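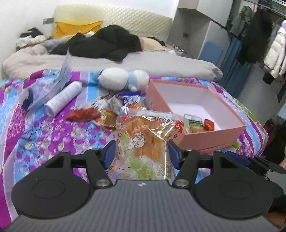

The Central Bank of Casance regrets to inform holders of the old crown that Circular 772 takes effect at midnight. Notes of 80 crowns and above will cease to be legal tender, and wages shall be stated in the new unit, the edell. Deputy Governor Bernadette Ní Mhurchú signed the order in her lodgings at Clilell, the Bank's heating having been suspended in April. She had spread the annexes over the patterned bedspread, with a large transparent snack package near them, and its price had been entered in Annex 2 as the reference for household goods.

At six o'clock Mr Vandenberghe telephoned from the Price Office.

"The reference item has risen by 73 per cent," he said. "Is the Annex to be amended?"

"When did it rise?"

"During lunch, Deputy Governor - and once more since."

She consulted the Circular, which made no provision for lunch. The Annex was amended in ink, initialled, and sent down to Mr Taipe, who returned it with a request that his salary be paid before supper.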